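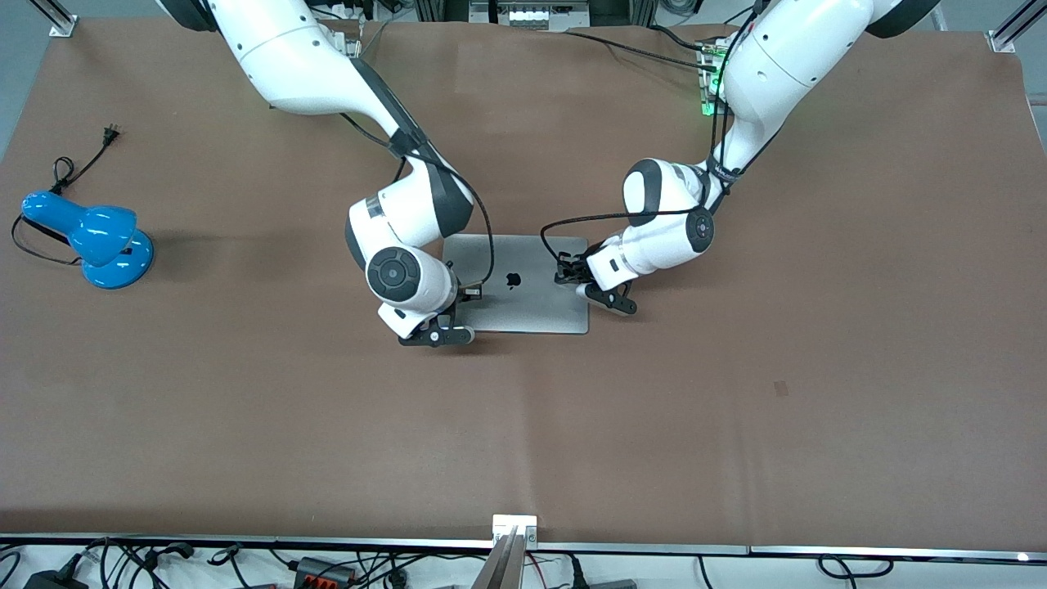 Old Electronics Don't Belong in the Trash Can

Most homes in Betton have a drawer of dead phones, chargers and laptops. The trash truck can't take them. Batteries crushed in a load can start a fire, and the landfill in Branport turns away any truck found carrying them.

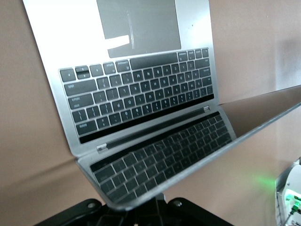

Where to Take Them

Keduvora runs the drop-off site on the Branport road. Households may bring up to 100 pounds a visit at no charge. Almost 200 cars came through in March, so expect a line before 10 a.m. The Setiawan hardware store also takes loose batteries and cords, but no screens.

Back up your files and sign out of your accounts before you go. Tape over the ends of any loose battery. A swollen one should go in a metal can of dry sand and be handed to staff separately.
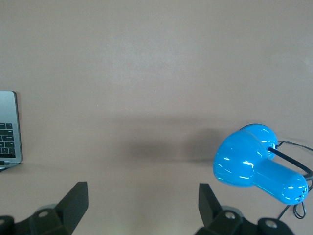 Betton Public Works | Solid Waste and Recycling

Old TVs are still the hard part. The drop-off site accepts 2 per household each year. Bigger sets need a curbside pickup, booked through the office by phone.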